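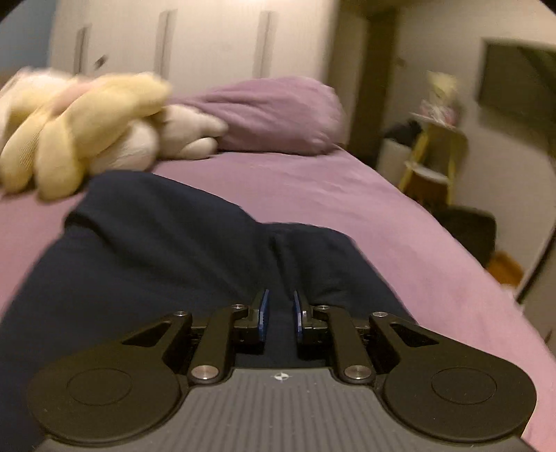
Do cooling sheets do anything, or is it just the label?

Posted by pinkbedroom71 in Home > Bedding
232 views

I sleep hot and I'm tired of it. The Trunside store near me has a "cooling" sheet set that costs twice what their regular cotton does. The package says it "moves heat away from the body" and doesn't say how, or where the heat is supposed to go. Has anyone slept on these for a whole summer? I don't need to hear that they felt cool in the store. Everything feels cool in a store.

adams_st_renter
Love mine!! Got the gray. So soft.

Sirotgate
You're right to doubt it. A sheet that feels cold when you touch it is pulling heat out of your hand quickly, and that stops once the fabric warms up. In my bed that takes a few minutes. I bought a set two years ago after reading that it had "4,000 reviews" and went back to plain percale by September. Look for a plain weave and ignore the thread count, which can be padded anyway. Also check what's under the sheet. My foam topper was most of the problem and no sheet was going to fix that.

Stumemell
Mostly agree with the above, but I wouldn't write off linen. It's scratchy for the first 20 washes or so and it wrinkles like crazy, but I do sweat less on it. Might be in my head. I'd try one flat sheet before paying for a set, and ask Trunside if they take back opened bedding. Mine wouldn't.

pinkbedroom71
Thanks. I do have a foam topper. Taking it off tonight before I spend anything.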